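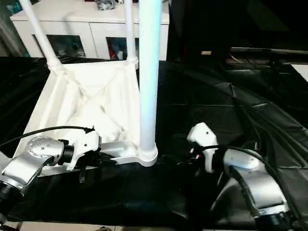
The white Orville stool frame with its cloth seat panel, on a sheeted table at Voditz in Altard.

Voditz will begin selling replacement seat panels and foot collars for its Orville stool in October, the Altard furniture maker has confirmed. It is the first time parts for the stool have been offered separately. Until now, owners with a worn seat or a split collar have had to return the whole stool under guarantee or buy a new one.

The Orville is a light indoor stool with a white plastic frame, tubular legs and a white cloth seat. The seat hangs between the legs and is held by the frame at its edges, with no board beneath it. The ribbed collars grip the legs and keep them from turning once weight is applied.

A first batch of 1000 seat panels has been cut and hemmed. Collars will be sold in packs of two. Both parts will go on sale through the Voditz works shop and through Kelmendi, the household goods chain which has stocked the Orville from its launch. Prices have not been announced, although Voditz said a panel would cost less than half as much as a complete stool.

The change follows a review of guarantee returns. Voditz has sold 2418 Orville stools to date, and most of those sent back had a fault in one part only. Slack cloth was the most frequent complaint, followed by collars cracked by overtightening. Faults in the legs themselves were rare.

"The frame was outlasting the seat by a wide margin," said Ghislain Charbonneau, product manager for seating at Voditz. "We were taking back stools with four good legs and putting most of each one into the regrind bin. That is a poor use of a moulding."

The replacement panel is made from a heavier cloth than the original and has a double hem on all four sides. It is cut slightly smaller, so that it pulls tighter when the frame is closed up. Voditz expects some give during the first weeks of use and says a small amount of sag under load is normal. The panel can be machine washed at a low temperature but should be dried flat, as tumble drying shrinks the hem and makes refitting difficult.

Fitting a new panel means taking the frame partly apart. The legs on one side are released by turning the collars anticlockwise, after which the old cloth can be drawn off and the new one fed on. The collars are then put back and tightened by hand. Voditz advises against using pliers or a strap wrench at any stage. A printed sheet with drawings will be packed with each panel, and the company has rewritten the original assembly instructions, which ran to 21 steps and drew complaints about the order in which the legs were fitted. In the new version the seat goes on before the last pair of legs is locked.

Charbonneau said owners working at home could keep marks off the white mouldings with an old cloth or a flattened bin liner. Scuffs on the legs can usually be removed with warm water and washing-up liquid. Solvent cleaners should be avoided, as they dull the surface and can weaken the collar threads.

The new collars are moulded with deeper ribs than those on earlier stools and are interchangeable with them. Owners who replace one collar do not need to replace the others. Voditz said the thread was unchanged and that parts from the two versions could be mixed on the same frame.

Early stools are a partial exception. A small number sold in the first months after launch used a stitched seat with an elastic edge, and the new panel will not fit these frames without a different bracket. The early version can be identified by the letter E moulded on the underside of the bracket. Voditz will supply the bracket free of charge to anyone who orders a panel and states which version they own. Requests should be made to the works shop – Kelmendi branches will not hold the bracket in stock.

Legs will not be sold separately for the time being. Charbonneau said demand was too low to justify a stock of loose legs, and that a stool with a bent or broken leg should still be returned whole. The existing guarantee is unaffected, and fitting a replacement panel or collar at home will not cancel it, provided that the parts came from Voditz.

The company is considering a coloured seat panel for next year. Grey and dark green samples have been made, but no decision has been taken on either.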